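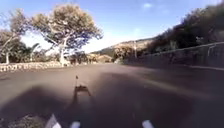

Long road, still on it. Romans thread, part 4

ok so finally finished the Leung commentary on Romans. 3264 footnotes. I did not read them all, dont ask

Chapter 8 alone took me most of the summer. He spends 56 pages on "groaning" and I wanted more??

Best bit: he won't let you read 9-11 as a detour. Paul's whole argument is heading there. Should've seen that years ago

Weakest bit: chapter 16. All those names and he gives Phoebe a paragraph. One paragraph! Read Selina Grabner's little book on the greetings instead, 174 pages, does the job

Also the index is a mess. Looked up "adoption", got sent to "see sonship", which isnt in there

Somebody asked about editions. Get the Caro hardback if you can find it used, the paperback spine went on me by chap 5

Next up is Galatians. Starting in October with the Tuesday group, we're doing a chapter a week and no commentaries til everyone has read teh thing straight through twice

Taking suggestions for a short one on Galatians. SHORT. My shelf is full and so is my bag

Will post the reading list when I've typed it up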